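Hand-Held Gripper Build: Frequently Asked Questions
Maintained by Emanuel Buzatu, Hurnley shared workshop. Last revised December 20, 2024.

What does this page cover?
The Cozma, a pair of hand-held grippers built to record pick-and-place motions for a small arm. It does not cover the arm, which has its own page.

How far open should the jaws be at the start of a recording?
Fully open, inner faces toward each other, nothing between them. The zero reading is taken in this position.

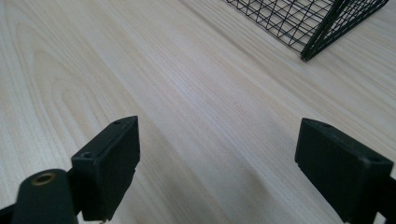
Which threads take brass inserts?
Any thread that will be undone more than once. Press the insert in square and let the part cool before running a screw into it. Replace the whole part if an insert spins.

Why do my logged jaw widths drift?
Usually the zero was taken before the jaws reached the stop. Open the jaws, hold for 2 seconds, then start the log.

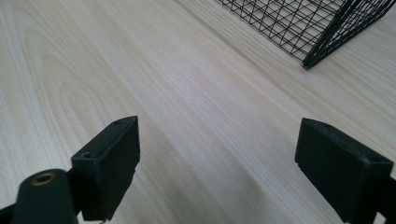 Drift that survives a new zero is mechanical. Check the finger screws first, then the linkage. Each finger has small round holes in its top face, and a dab of paint pen beside one of them gives a reference point for comparing wrist camera views between runs. Do not paint the inner faces.

Where should the target stand?
Far enough out that the jaws do not reach it at the start. We keep the wire basket up and to the right in the wrist view — any corner will do if it stays the same for the whole set.

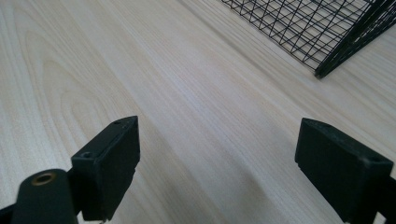

Can both grippers be used at once?
Yes. Each has its own cable and its own log file, and the Jeto script merges them by timestamp. Route the cables outward so they do not cross. One gripper can hold the cup at the basket while the other stays low over the table with its fingers open. 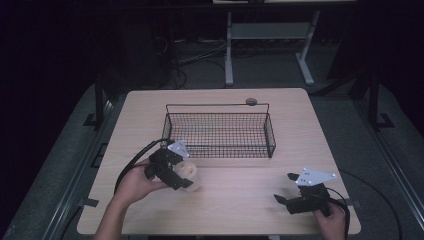

How large is a full set?
The March set has 464 recordings. We rejected 77 of them, mostly for dropped timestamps.

Are the part files available?
Yes, in the Hiron folder on the workshop server. Use revision 2 of the finger; revision 1 has a weak step at the base.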